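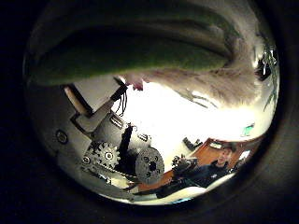
Torham > Research > Gripping and Handling > About us

About the Gralar group

We are a small research group working on how robots pick up soft things. Most grippers are built for boxes, bottles and metal parts, which keep their shape when you take hold of them. Wool, fleece, stuffing and fake fur do not. They squash, they slide over themselves, and they leave fibres behind.

Our group started in January as an offshoot of the Numis project, which looked at sorting clothes for reuse. Numis ended with a good arm and a poor hand. We kept the arm and began again on the hand.

What we work on

Our method is called Biwott. The fingers have a soft, textured pad, and a small wide-angle camera sits close to them, so the pad, the thing being held and a good part of the arm are all in view at once. The picture is badly bent at the sides and we leave it that way. Straightening it threw away the outer part of the view, and we found we wanted it.

The program looks at how the edge of the material moves against the pad during the first moments of a grip. If the edge creeps, the fingers close a little more and the arm slows down. There are no force sensors in the fingers. We tried them early on, but fibres got into the joints and the readings drifted.

What we have found so far

In our last full set of trials we made 183 lifts using 30 different items, all of them fluffy or hairy in some way. With the method switched on, 80 per cent of the lifts ended with the item put down where we wanted it. Long, loose pile is still the hardest. Seven of the items gave us trouble every time, and we have kept them as our test set for the next version.

Strong light is the other weak point. Against a bright white wall the camera loses the fine ends of the fibres, and the program then takes the edge to be further in than it is. We are working on exposure now - it is slow going.

Working with us

We lend out finger pads to other groups and can send drawings on request. Visits are possible most weeks in term time. Please write to the Torham office first.

Page updated 13 Sep 2019

Comments

woolshed_k: Does it cope with raw fleece, or only clean stuff? Ours is greasy and full of bits.

Torham office: Only clean so far. Grease gets on the pads and we have not tested that properly.

pmr44: What do you use to clean the pads between lifts? Ours go smooth after a week.

bench7: Would like to see the failed lifts written up as well, please.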